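Bilstead Handover Practice Kit
Home > Equipment > Safety and Good Practice > Bilstead Handover Practice Kit
Item 2430 | In stock | Updated January 2018

I put this kit together after one too many visits to labs where the rules were in a binder and the binder was in another building. You know the kind of place! Lovely robot, clever people, and if you ask who is allowed to reach across the desk while the arm is live you get three different answers. So the Bilstead kit is a set of wall cards, floor tape, tags and a logbook, all written for small rooms where a full-size humanoid does ordinary fetch-and-place jobs near ordinary furniture.

I wrote the cards in everyday words. My rule was that a new person should be able to read one while the kettle boils.

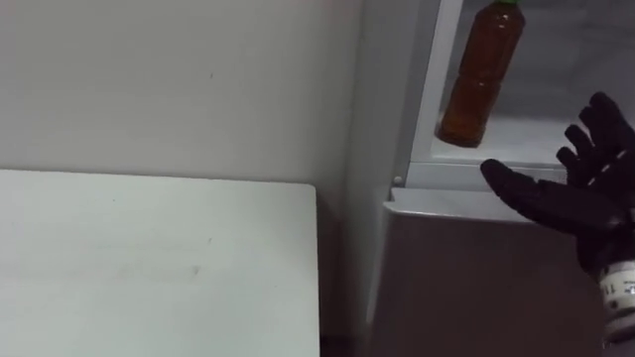 Refrigerator pick, tea bottle, gloved hand open. Card 2 covers reaching into appliances.

Card 2 gets the most questions, so a little about it. It asks you to settle before the run who opens the appliance, who stays clear of the hinge side, and what the stop word is. We use "Awan" as our stop word because it doesn't sound like anything else we say in the room, but pick your own. Babar Mengal tested the early cards with me and crossed out half of my adjectives (he was right, mostly).

What's in the box
Wall cards, laminated, with fixing strips
Floor tape for the keep-clear line
200 tie-on tags for cables and stop buttons
Logbook, 666 numbered lines
Drolluvix marker pens, 2

The tape is for the line people stand behind. Measure from the furthest point the hand can reach, with the arm fully out, and then add the step a startled person takes. I've seen lines drawn from the robot's feet and I always peel them up.
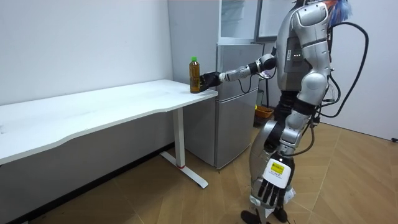
Can I use the kit if my robot already has its own safety manual?
You can, and the manual always wins. Our cards cover the room and the people in it, and there's a blank space on each one for the page number in your manual.

Ordering is by the box. If you have two rooms, please get two boxes, because the logbook has to stay with the robot it belongs to. Mercy Mushi in our Grevenach office can send spare tape and tags separately, just write to her with the item number.

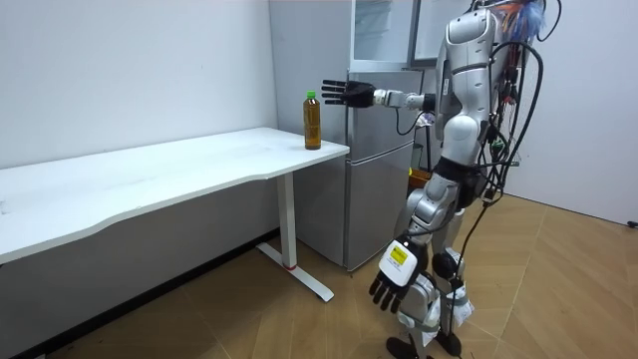 Card 4 is about what goes on the work surface, and it's my favorite. Clear it before every run. Mugs, phones, that one screwdriver, all of it goes somewhere else, and then you put back only the thing the robot is working with. A desk with a single capped bottle on it, as here, is what I want people to copy: you can tell at a glance what the open hand is meant to go for, and so can anyone who walks in halfway through. The card also says to keep lids on liquids, which sounds fussy until you think about what else is in the room.

Cables have their own card too. Before power-up, one person follows every loose run from the robot to wherever it ends, checks it against the arm's full reach, and signs the logbook. A tag goes on anything that mustn't be unplugged. I like doing this with two people talking out loud, but the card only asks for one.
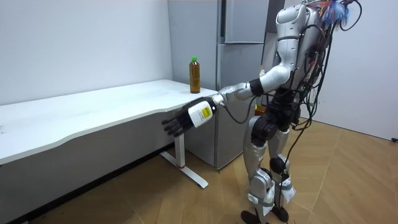
Albane Fleury
Equipment Editor and Card Author, Bilstead

A word on the limits. The kit doesn't certify anything, and it won't stand in for a proper risk assessment on your own site. Do that first! Then fill in the cards from it, with a marker, in writing big enough to read from the door. If the job changes, say you move from the desk to a shelf, wipe the cards and start over.

Hamish Gillies runs a half-day session in May for teams who'd like to walk through the cards with someone. Places are booked with the kit, so tick the training box on the order form.

Related items: spare logbook, wide floor tape, door sign (live robot)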